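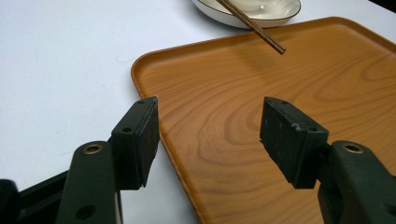
Sernico Music School moves string groups to Comitz Hall

Sernico Music School will transfer its beginner string program to the lower level of Comitz Hall in November. The change applies to violin, viola and cello groups for children aged 4 to 10. Piano and recorder classes stay at the Drosarau Street site.

The lower level has two teaching rooms and a small recital space with 71 fixed seats. Group classes are capped at 28 students across the two rooms. Parents of children under seven must remain in the building during lessons, as they do now.

Lesson times are unchanged. The first group starts at 9:15 a.m. and the last finishes at 12:30 p.m. Doors open 10 minutes before each class. Cellos may be stored on site between lessons if they are in a hard case with the student's name on the outside. Smaller instruments go home with the family.

The program will continue to use the Räsänen graded repertoire. Students partway through a book keep their current level and do not need to be reassessed. Recital pieces for the end of term are to be confirmed with the group teacher.

Fees for the current term are not affected. Families who wish to change groups should fill in the transfer form at the school office before the end of October. Parking is behind the hall, with entry from the lane.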